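Getting Families Signed Up: what I learned about booking forms at a summer day camp

Student project report by Oluwatosin Akpan, Leisure and Community Management
Supervisor: Tsehay Moges

I picked this project because I spent two summers as a junior leader at the Drulcombe day camp, and both times I ended up on the phone desk in the first week, talking to parents who thought they had booked and hadn't. It's a horrible conversation to have! Somebody's standing at the gate with a packed lunch and a child in a sunhat, and their name isn't on my sheet. So when Tsehay said we could choose any part of how a camp runs, I knew straight away which part I wanted.

The camp takes bookings through a system called Stivier. Parents make an account, add each child, pick their weeks, fill in a health form and then pay a deposit. Before Stivier it was all paper, and the older staff still call any form "a Pornholm" after the hall where you used to hand them in (I was very confused by this on my first day).

What I looked at

The camp office let me see the booking records for one season with the names taken off. There were 1,010 bookings started and I went through every one of them, which took most of October and a great deal of toast. For each one I noted where the parent had got to and, if they'd stopped, which page they'd stopped on.
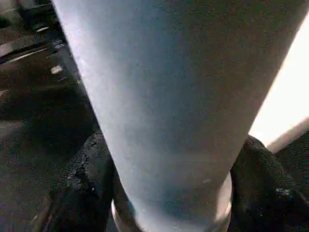
The page that lost the most people was the health form, by miles. I'd guessed it would be the payment page, so that was me told. The form asks for the doctor's address, the date of the last tetanus jab and a second emergency contact, and it won't let you save until every box is full. If you have to go and hunt for the jab date, you come back and the whole lot has gone. I tried it myself at nine in the evening with a cup of tea and lost it twice.

Talking to parents

I also put a short survey in the camp newsletter, which goes to 2,000 addresses, and 100 people filled it in. I was pleased with that, though Tsehay pointed out (fairly) that people who read camp newsletters are probably the organised ones. The most common complaint was about saving. The next was the sibling discount, which shows up only after you've paid for the first child, so some parents gave up thinking they'd been charged full price.

A few wrote lovely long answers. One mum said she keeps a folder for each child with everything in it, and still had to ring the office over the swimming consent.

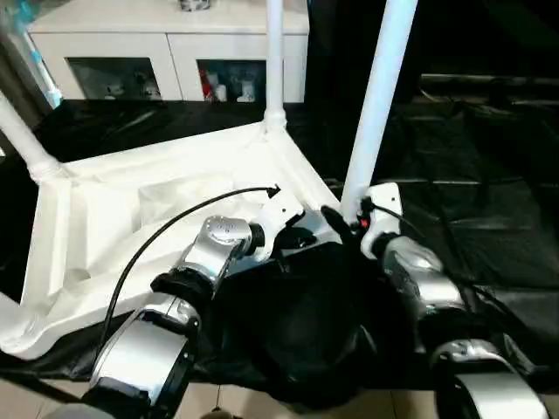
Two robot arms and a crumpled black bag.

What I tried

With help from the office I made a mock-up of the health form, split over three short pages with a save button on each. The tetanus question moved to the end and could be left for later. I called it Ibrahim, after my cat, and the name stuck. Then I asked 7 parents to fill in both versions while I sat beside them and kept quiet, which I found really hard.

They all finished Ibrahim. Two of them gave up on the old form. I know that's a tiny group and I can't claim much from it, but watching people's faces taught me more than the spreadsheet did.

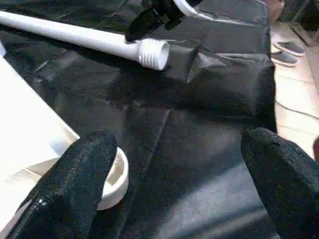
White rod with a threaded end, on black plastic sheeting.

What I'd do differently

I'd start the survey earlier, and I'd ask about phones. Nearly everyone I sat with said they'd normally book on their phone, and I'd tested everything on a laptop. I'd also like to have spoken to parents who never came back at all, but the office quite rightly wouldn't give me their details.

The camp is going to look at the save button first and the sibling discount after that. I've left them my mock-up pages and a list of the wording parents found confusing, with "primary guardian designation" at the top.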